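Hakatside Running Club
Minutes of the April meeting, 7:00 p.m.

Present: Melina Psarras (chair), Prodromos Kouris, Anastasia Balaskas, Benedito Aguiar. Apologies: Kyriaki Deligiannis.

1. Minutes of the last meeting
Approved with one correction: the spring relay starts at Tison Bridge, not the parking lot.

2. Club shirts
Prodromos has two quotes. Prulach wants $800 including printing. Vlachopoulos wants $522, but the printing is extra. He will get a full price from Vlachopoulos before the next meeting.
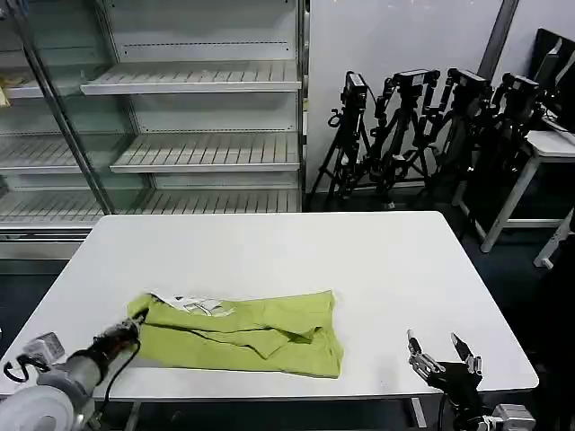
3. Spring relay
There are 12 teams signed up so far. Entries close at the end of the month. Benedito still needs marshals for the second leg. Water will be at Tison Bridge and at the finish. Melina to confirm the first aid cover. 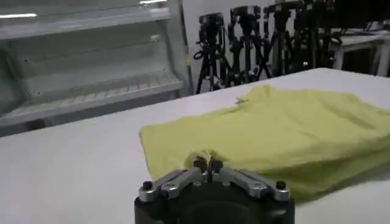
Yellow-green cloth on the table

4. Thursday route
Moved to the next meeting, as Kyriaki has the map.

5. Junior group
The junior group now has 14 runners and one coach. Anastasia asked for a second coach before summer.

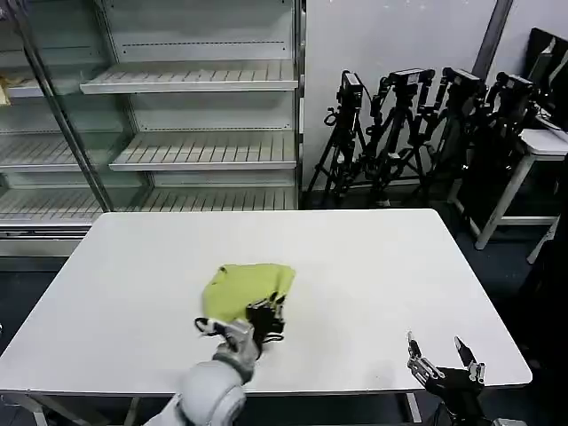 Benedito said he could cover the early session but not the late one, and asked that parents be told of any change by email.

6. Other business
The key to the storage room has been copied. Melina will hold the spare. 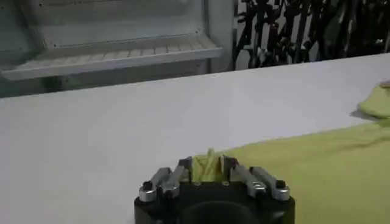
The lock on the side gate still sticks and Prodromos will oil it. Meeting closed at 8:25 p.m.

Recent posts
Relay entry form
Winter league results
Junior group times

Comments
Kyriaki Deligiannis: Sorry I missed it. I'll bring the map next time.
Pete: Is the relay open to non-members?

We use cookies to keep this site working. Accept | Settings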